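Stock parallel gripper or the Vellance soft fingers for small drawers?

Posted by Tatsuya Tanabe

We have a white arm with the parallel gripper it came with and a small camera on the wrist. I want to run 50 drawer pulls per gripper and compare. The Vellance rep says their soft fingers will beat stock "on any furniture task." They cost 600 for a pair and I don't believe a word of it yet. My setup has square tags on the drawer, the cabinet and the tall box, with a green backdrop behind.

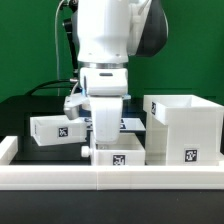
2 replies

Yoshinori Minami

I'd be suspicious too. Soft fingers are nice on fruit. On a small round knob they can roll off sideways, and then you blame the camera. Wide flat fingers like yours have the other problem – they block the wrist camera's view right when you need it. Check how often you lose the drawer tag near contact before you spend anything. And 50 pulls is thin if the two come out close. I'd want 200, with the start position shuffled. Vellance's own chart doesn't give a trial count, so make of that what you will.

clikside_fan

just get the Clikside ones, we put them on in June and no complaints. didn't test against stock though

Yoshinori Minami

Then how do you know they're better?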